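Hand cream, lip stuff and a few replies

Quick one this month, I'm typing between appointments and the kettle is on. So. Hands.

Everybody asks me about faces and then turns up with knuckles like sandpaper. Mine too, by the way. January last year they cracked so badly I couldn't do up a necklace. Rocío Carrasco (she runs the nail bar in Karimville, go see her) put me on to a plain glycerin cream, the unscented sort, and told me to use it on damp skin. Damp! I'd been drying mine to a crisp first, like an idiot.

What I do now. Wash, pat, cream straight on, then cotton gloves if I'm staying in. Fifteen minutes is plenty. Before bed a thicker layer, plus a dab of balm round each cuticle. Took a couple of weeks before I stopped snagging my tights.

Noelia Lorente wrote in to ask if sugar scrubs are worth it. Once a week, sure, not on broken skin. And not the salt kind, ouch. Patricio Cifuentes wants something for shaving rash that doesnt smell like a florist. Patricio, try the Humero balm, the small tube. Bit greasy for the first minute, then it sinks in fine. 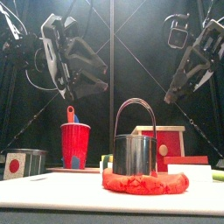
Mixing your own scrub is easy and I wish I'd started sooner. Two spoons of fine sugar, one of olive oil, a drop of vanilla if you like it. Stir it up in any old cup, a red plastic one like that would do nicely, and then it won't matter if it gets knocked in the sink with oily fingers. Rinse with lukewarm water and go easy, the tub gets slippery.

Lip masks next time, I've got three on the go and opinions on all of them. Send questions before the 15th please, I always loose the late ones.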